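第四讲 卡片、格子和读卡器(2021年9月23日,讲义修订版)

上一讲的作业我看完了。题目是"为一个借还柜台设计卡片流程",交上来的38份里,多数人画了很漂亮的流程图,箭头粗细一致,配色也讲究,只是图里没有桌子。卡从"读者"出发,经过"系统",到达"归档",一路悬在空中。这一讲就把桌子补上。

## 一、先说卡

本课所说的卡,指一切需要先刷一下、再放回某个地方的扁平东西:借阅卡、门禁卡、饭卡、临时通行证。它们有几个共同的脾气,做过柜台的人都领教过。

- 薄。平放在光面桌子上,指甲短的人要抠半天,最后推到桌沿才拿得起来。推到桌沿的卡有一半会掉到地上。
- 像。同一批卡背面完全一样,正面也差不多,区别往往是一行小字。
- 滑。叠成一摞超过十来张,中间的会自己往外走。

教材第三章把卡称为"信息载体"。考试可以这么写,上柜台请先把它当成一块滑溜溜的塑料片。

课上有同学问,现在都用手机了,为什么还要学这个。Evbridge 的阅览中心三年前也这么想,停发了实体卡,后来又悄悄恢复,理由写在他们的内部通知里:"部分读者手机没电。"通知只有这一句,我觉得写得很好。

## 二、格子盒

格子盒是这门课里最便宜的设备,也是挨骂最多的。常见做法是一个敞口的盒子,中间插隔板,横竖交叉,分成若干小格。买现成的也行,自己裁板子拼也行。Ovidiu Nistor 在他的柜台实务笔记里列过格子盒的毛病,我摘几条,顺便加点自己的意见。

1. **格子太宽。** 卡进去就躺倒,躺倒以后只露一个角,找的时候要把手指伸进去掏。原文说"宜略宽于卡片",这个"略"字害了不少人。我的建议是拿一张真卡去试,别拿尺子量。
2. **格子太深。** 卡整张没进去,从上面看每一格都像是空的。于是有人以为少了卡,补办一张,过两个月清盒子的时候发现有两张。
3. **隔板松。** 插得不紧的隔板会歪,歪了以后左边的格子变窄、右边的变宽。歪得不厉害就别管,越扶越歪。
4. **前挡太高。** 坐着的人看不见前排。站着的人看得见,可是柜台后面通常坐着。

至于格子怎么分,三种方案,各有各的后遗症。

**按姓氏分。** 直观,新人一小时就能上手。后果是"王""李""张"三格鼓得合不拢,其余格子长年住着一张卡。

**按编号分。** 均匀,好看,验收的时候特别受欢迎。可是来取卡的人一般不记得自己的编号,他会报名字,然后你去电脑里查编号,再回来找格子。多走的这一步,在高峰期会变成一条队伍。

**按状态分。** 待刷、已刷、有问题。这是我个人推荐的做法。"有问题"那一格请留得大一点,理由各位期末前会体会到。

Magdy Abdel Rahman 客座那次课(八月份的录播,课程页上有)还讲了第四种,按颜色分。他所在的 Gristness 做会务,来宾一种色、工作人员一种色、媒体一种色,拿起来就知道往哪放。听着省事。录播后半段他也承认,有一年印刷厂送来的两批卡色差很小,灯光一暗就分不出来,那天媒体吃到了工作人员的盒饭,据说反响平平。

## 三、读卡器的位置

请做一个实验,在家就行,用一本书代替读卡器,一张旧卡代替卡。坐下,从左手边取卡,碰一下书,放到右手边,重复14次。然后把书挪到左边,取卡和放卡的位置不变,再来14次。记下每组用时,再记下你什么时候开始烦。第二项比第一项重要,多数人交作业时偏偏只写第一项。

做完大家会得到差不多的结论,我先写在这里,免得有人为了省事直接抄同桌的:

- 读卡器放在取卡处和放卡处之间,手走的路最短。
- 读卡器离桌沿太近,卡会掉;离键盘太近,袖子会碰到键盘,系统里多出一串莫名其妙的字符。有一位读者的备注栏至今写着"jjjjjjjjj",已无人敢删。
- 稍微斜放通常比正放顺手,因为人的胳膊本来就是斜着伸过来的。喜欢横平竖直的同学请忍一忍。

刷卡的动作本身也有讲究。贴上去,停一下,拿开。要点全在中间那个"停一下"。急性子的人习惯扫过去,读不出来,再扫,还是读不出来,第三次开始加力气。读卡器不吃力气。

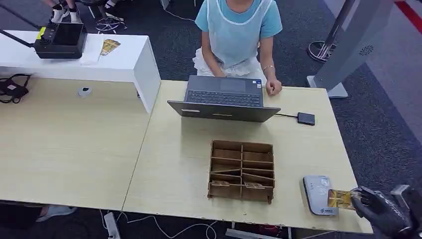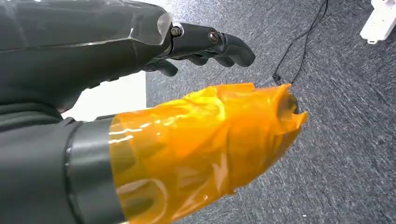

## 四、登记的人坐在哪

一张桌子上只要有电脑,就会有"谁看屏幕"的问题。屏幕朝里,登记的人看得清,对面的人什么也看不见,只能看着你的表情猜自己的卡还能不能用。屏幕朝外,对面的人会开始指导你怎么操作。两种都试过的柜台,最后一般都回到朝里。

登记的人和刷卡的人如果是两个人,先约好口令。口令越短越好,"过""停""再来"就够了。不要用"好",因为"好"在实际使用中可以表示读到了、听到了、知道了,以及我现在不想说话。

线缆另讲。外接设备的线尽量短,往一个方向走,别从取卡的手底下经过。用长线的同学请自己预备一根扎带,并预备好它在第二周失踪。

桌面上建议只留跟这件事有关的东西。水杯放到身后的架子上。每年讲到这里都有人说自己从来没有打翻过水,这句话我也每年听到一次。

## 五、一次收工的顺序

以下顺序来自 Cherkaoui 阅览室的柜台手册,我删掉了其中两页关于礼貌用语的内容。

1. "待刷"格清空。清不空的,移到"有问题",附纸条。
2. 纸条上写日期和现象。只写"不行"两个字的纸条退回重写。
3. "已刷"格里的卡按编号理一遍,装进长期存放的抽屉。
4. 把格子盒整个端起来,看一眼底下。
5. 看一眼地上,尤其是桌子靠放卡那一侧的地上。
6. 登记表保存,备份一份到外接盘,拔线。

第三步最容易被跳过。Cherkaoui 的抽屉满载是3000张,平时没人觉得多,直到某天要找其中一张,而它前一天晚上被随手塞在最前面。那次找卡用了一个下午,找到时读者已经补办好了新的。

第五步有同学认为太琐碎,不值得写进手册。可以保留意见。

## 六、作业与考核

本讲作业满分100,下次上课前交,纸质。

**甲、** 上面的读卡器实验,两组用时,加上一段不少于三句话的感想。"很有收获"不计入三句。

**乙、** 画一张桌面平面图,俯视,标明取卡处、读卡器、放卡处、电脑、登记人。请画出人的胳膊。去年有份作业布局十分合理,按图坐下去之后,登记人的左手要穿过屏幕。

**丙、** 从第二节的四种分格方案里选一种,写出它最糟糕的一天会是什么样子。这一题我看得最细,分也给得最松,前提是不要写停电。停电去年已经有太多人写过了。

需要格子盒做练习的,可以来办公室借,借出要登记,用的就是按编号分的那一种,请记住自己的编号。隔板有两块是松的,别扶。

下一讲内容是补卡和注销,请提前读教材第五章前半。后半讲挂失热线的话术,课上不讲,考试也不考,想读的同学可以当散文读。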